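Surface and Layout for a Small Parts Assembly Table
Student project report, Drellbridge, shop practice course, second term
Status: nearly final, missing the cost table

1. What we were asked to do

Pick a work surface for putting together the Radu gear set, and a layout for the parts on it. The old way was straight on the white bench top. Problems with that: parts roll, shiny parts are hard to see on a shiny bench, and a gear dropped from even a small height lands on its teeth. Every group before us wrote the same complaint in the log and then used the bench top anyway.

We had four weeks. First one mostly went on getting the key to room 786, and on finding out that half the set was in a different cabinet. So really three.

2. Surfaces tried

Bare bench. Baseline. Nothing to buy. Noisy, slippery, glare from the overhead lights.

Brown packing paper, taped down. Cheap and quick to change. Crackles under your hands, tears at the tape after one session, and small parts get in under the edges.

Rubber sheet from the Trenalden catalog. Best grip of everything. But it smells, and it hung on to grease. Also heavier than it needs to be, one of us carried it up two floors and would like that written down.

Dark gray cloth. Went with this one. Soft, light, folds up, and anything pale or metal stands out on it. Creases are the main drawback, see section 4.

3. The gear and the disc

Most of our notes are about these two because they gave the most trouble. The spur gear is silver with pointed teeth and a raised hub in the middle. Hub has a rounded shiny end so if you set it down hub first it tips over onto the teeth. Put it down hub up, always. Took us longer to agree on that than it should have.

The disc is large, flat and white, and the layout is built around it. It goes down first, near the middle of the cloth, and the smaller parts get brought to it. Under strong light it goes so bright that you lose detail near it. We tried moving the lamp back and that helped some, dimming it helped more.

Holding the gear: by the toothed edge from both sides, hub left clear. Not by the hub. Whatever touches the teeth should be a bit rough, smooth fingertips slide off the points.
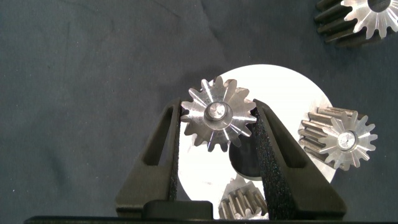 Comment from the Fesanano group on our draft: you keep saying "hub up" but you never say how a person new to the set is supposed to know, there's no mark on your layout sheet. Also would a thicker cloth not do more for dropped gears than all this about how to set them down?

Fair on the first one. The layout sheet now has a small arrow beside the gear spot. On thickness, we folded the cloth double and dropped the spare gear on it. Quieter, yes. But the doubled cloth shifts against itself and then the disc isnt flat anymore, so we went back to one layer. A thicker cloth bought as one piece might be fine. Didn't have one to try.

4. Care of the cloth

Creases: lay it out the evening before if you can. Rolling is better than folding. We folded for the first sessions and you could tell.

Lint and dust: dark cloth shows every speck. Tape wrapped round the hand, sticky side out, a few passes. Do it before parts go down, not after, becuase lint gets in the gear teeth and then you're picking it out with a toothpick.

Smudges: lighter patches come up where people lean. Damp rag, let it dry. Some of ours never fully went. Doesn't matter for the work.

Position: square to the bench edge looks neater but we stopped fussing over it. At an angle is okay as long as there is enough cloth on all sides of the working area. What matters is that no part gets set down half on the cloth and half on the white, it tips every time.

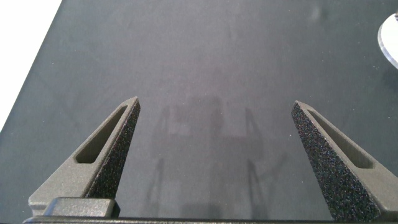 Somebody at the midterm review asked whether clips along the edge wouldn't be simpler than telling people to mind where the cloth ends, and whether we'd thought about a lighter gray so the dust shows less.

Clips: tried two kinds. The metal ones scratched the bench, the plastic ones stuck up and caught sleeves. Lighter gray: would hide dust, would also hide the disc edge a bit. Staying dark.

5. Weights

Small scale on loan, reads up to 200 grams. Good enough for the gear and the small bits. Disc not weighed, it hung over the sides of the pan and we didn't trust the number.

6. Still to do

Cost table. Redraw the layout sheet properly, the arrow is in pen. Cut the text, limit is 2000 words with appendices and the log pages put us over. Return the scale. Ask if the next group wants the rubber sheet, otherwise it goes back downstairs.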